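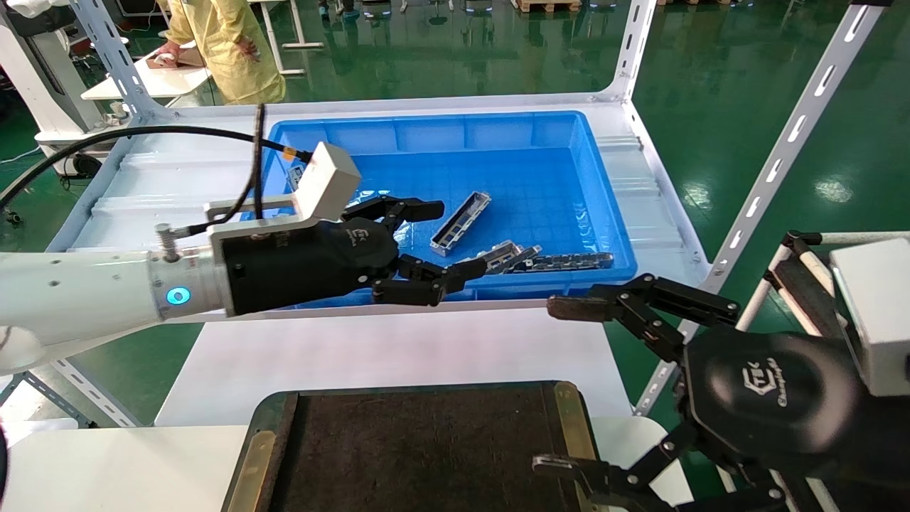

Zutatix is a two-armed sorting robot built by members of the Zoltside shared workshop. It takes metal parts out of a plastic bin and puts them down one by one, so that a person or a second machine can continue with them. The work was started by Ruairí Lenihan, a retired lift mechanic, and most of the control program was written by a member known in the workshop as Mac Mathúna. The name has no meaning in any language. It was the first free name in a list that a computer had made.

Background

The workshop had for some years a small side income from cleaning and checking metal frames for Sokton, a local maker of shelving parts. The frames come mixed in bins, and each has to be lifted out, turned and looked at on both sides. Members did this by hand in the evenings. Lenihan proposed in February that a robot could do the lifting, and the members agreed to spend 3000 euros from the common fund on it. The arms were bought second-hand and are not part of this sum.

Construction

The robot has two arms which work from opposite sides of the bin. Each arm carries a black hand with jointed fingers, and a white sensor box is mounted near the hand. On the arm there is a ring of blue light near the wrist, and a metal flange joins the wrist to the hand. The cable of the sensor box is led back in a wide loop over the shelf – an early version with a shorter cable was pulled out of its plug whenever the arm turned fully.

Hands with fingers were chosen after a long discussion. The first plan was to use suction cups, but the frames have slotted openings and a cup does not hold well on them. Magnets were also tried. They lifted two or three frames together, and the frames then had to be separated by hand. With fingers the robot can take hold of one edge and leave the others in the bin.

The bin is blue, with ribbed walls and a grid on the floor, and it stands on a white metal shelf with slotted uprights. A white tabletop stands in front of the shelf.

Operation

One arm makes the first grip and the other helps when a frame is stuck under its neighbours. Frames which lie alone are taken first. When several are piled together, the program looks for the one on top, and if it cannot decide, it pushes the pile gently with one finger and looks again. This pushing was added by Mac Mathúna on a Saturday and was meant as a temporary solution, but it has stayed in the program.

A bin is filled with up to 16 frames. Larger loads are possible, but frames near the wall are then difficult to reach, and the corners at the back remain the weakest point of the machine. In the longest trial so far the robot moved 200 frames and needed human help with 4 of them, all from a back corner.

Present state

Zutatix is still treated as an unfinished project. A tilting base for the bin, which should bring the frames towards the front, has been drawn by Lenihan but is not yet made. The drawings and the program are kept on the computer at the workshop and can be copied by any member.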